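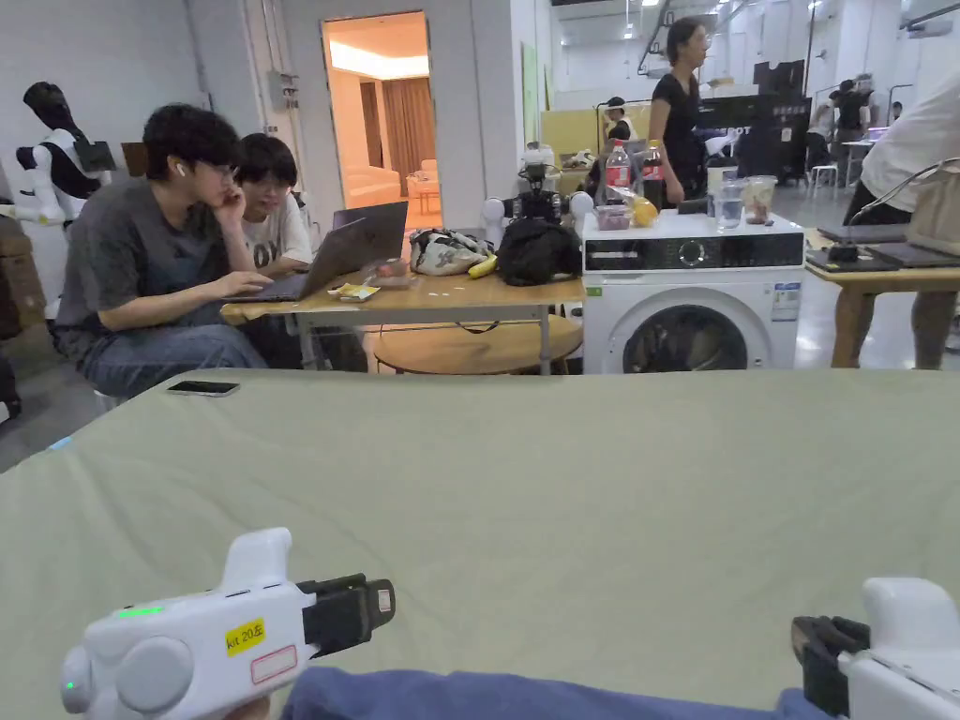 How to compare two pairs of hand-held grippers before you choose one

Search this site Go

This guide is for people who have a small budget, one free afternoon and two kinds of hand-held gripper to try. I wrote it after we had to choose between the Havex pair and the Karaki pair for our group in Clulville. Both were on loan to us, and the loan was short, so we needed a test which is simple and which gives the same answer when another person repeats it.

What you need

Two pairs of grippers, fully charged. A soft surface, for example a table covered with a thick cloth. A hard surface of the same height. A few ordinary objects: one flat, one round, one soft, one that is heavy for its size. A kitchen scale, a roll of paper tape, a notebook. One person who holds the grippers and one person who writes. Please do not let the same person do both, the notes will be very poor.

Step 1. Put a label on everything

Hand-held grippers of one model look the same, and after the first break you will not remember which was left and which was right. Write the kit number and the side on a sticker and put it on the body, where you can read it while you work. Ours have a yellow one with "kit 20左" on the left gripper, the last sign means "left". If your group uses more than one language, agree first in which language you write the side.

Step 2. Check the light and the jaws

Switch on both grippers and wait until the indicator light does what the manual promises. Then open and close each jaw 50 times without any object. It is boring, but do it. On one Havex gripper we felt a small scratch in the movement after the first minute, and it was only a piece of tape inside the jaw. If we had found it later, we would have had to throw away all the notes of that morning.

Step 3. Start with the flat object on the soft surface

A phone lying face down on cloth is a very good first test. It is thin, the edges are smooth, and the cloth gives way when you press. Come with the jaw from the side, low, and try to take the long edge. Do not push the phone to the border of the table to make it easier. Make the same attempt with the left hand and with the right hand, and write each one as "taken", "taken with slip" or "not taken".

With the Karaki jaws the slip was mostly in my left hand. Sânziana Roman, who is left-handed, had it opposite. So let two persons of different hand do this step if you can.

Step 4. Repeat on the hard surface

Use the same objects in the same order. On a hard table the flat object becomes more difficult, and the round one wants to run away. Put two strips of paper tape as start marks, so that each object always begins in its place.

Step 5. The weight test

Fill a plastic bottle with water until the scale shows 300 grams. Lift it, hold it still while your partner counts slowly to ten, and put it down. Look if the jaw has opened even a little. After this, ask the person how the wrist feels. The feeling of the wrist is a result also – we write it in the notebook with the others, because a gripper that tires you will be held badly in the last hour.

Step 6. Change the seat

Do the flat object once more while sitting, with your knees close to the table. Many people test standing and then work sitting. When you sit low, the rear part of the gripper can touch your leg, and the angle of the jaw is different. Min-kyu Ko changed his opinion completely at this step and gave his vote to the Karaki.

Reading the notes

Count only "taken" as good. Compare left with left and right with right, and do not mix the surfaces. If the difference is small, take the pair for which you can buy spare jaws. Ellport had spare jaws for the Karaki in stock, for the Havex we would have to wait, and for us this was the end of the discussion.

Comments (3)

Colleen Desjardins
Thank you, very clear. Did you clean the jaws between the cloth and the hard table? Mine collect fluff and then everything slips.

Reply from the author
Yes, with a dry brush after each surface. I forgot to write it, I will add it to step 4.

Sheldon Gauthier
We did step 6 at our place on 1st June and had to move to a higher table. Would have missed that. The bottle test is hard on small hands, maybe start with it half as full.

Contact | Copyright Luminița Cozma | Back to top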